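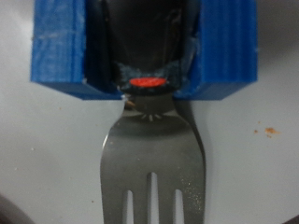
How should odd forks be stored when they don't match the rest of the set? By length first, then by handle, with the dark-handled ones kept in a slot of their own so the heads lie flat.

2024-01-25

Cutlery drawer again this evening. Tray out, everything on the worktop, tray washed and left to drain. Slot width is 2 mm too narrow for the serving spoons, as I noted when I bought it in September. Have turned the spoons handle to handle, which gains enough clearance for the drawer to close.

Steel forks with dark handles now go on the left. Four tines each, so they nest properly if all face the same way. One with the little sunburst on the neck doesn't match the Wenbridge set and is 184 mm long -- longest of the lot. It fits on the diagonal only. Kept it anyway; good balance, and the broad head is better for lifting potatoes than anything else we own.

Knives: 3 to be sharpened, wrapped in a tea towel on the shelf by the door. Teaspoons still short. Yufang Lei has two of ours from the soup lunch and will bring them on Saturday.

Drawer runner sticks at 113 mm of travel. Wiped it with a dry cloth, no change. Candle wax next, then a new screw at the back if the wax fails.

Liner not replaced. The roll from Unavik is too stiff to lie flat and needs a night under the big dictionary.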